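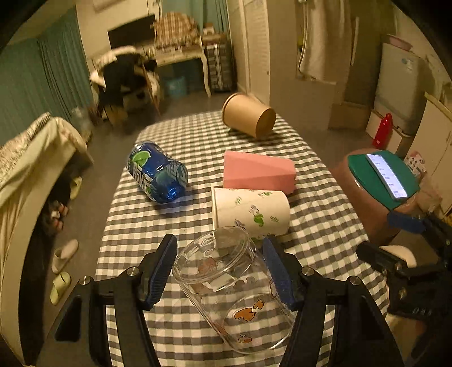
Opening, two minutes. I want to start with what we are paying for when we pay for demonstrations. The pitch from Nimeo, and from most people selling this, is that anyone with a hand-held gripper can teach a robot at home, no robot needed. Fine. I believe the first half. Let people look at the table before going on. Five things, all lying on their sides, and the nearest one is a clear cup you can see the checked cloth through. Ask who in the room would bet their own money on a policy picking up that cup after watching someone else do it. Wait for hands.

Next point: the count. We had 1,249 demonstrations in the Clarndale set when I wrote this. It sounds like a lot. Say it slowly and then ask what it counts. It counts recordings. It does not tell you how many were different from each other, and I could not get a straight answer on that from anyone, me included.

Azra Dervishi went through a sample of 20 by hand. She threw out 9. Don't rush this. Her reasons were boring ones: the person hesitated, the person regrasped, the label didn't match the task. The person doing the task thought all of them were good.

Remote control section. Lefteris will say I am unfair to teleoperation, and he may ask about it from the floor. Short version: with remote control you at least know the arm can make the move, as the arm made it. With a hand-held tool you have a human wrist doing human wrist things — and then we hope. But it is slow, people get tired, and the Kavow operators were visibly worse by the end of a shift. Neither one is free.

(Skip if behind: the story about Settimio and the calibration board.)

What would change my mind. Same cups, a table the system has never seen, someone outside the project choosing where things go. Report every try, failures too. Gualtiero has offered to run it in March. I said yes and I would like that on the record.

Do not end on the demo reel. Aldo wants the reel. If he insists, it plays during questions with the sound off.

Likely question: "Won't more data fix it?" Maybe. Ask them how much more, and who checks it.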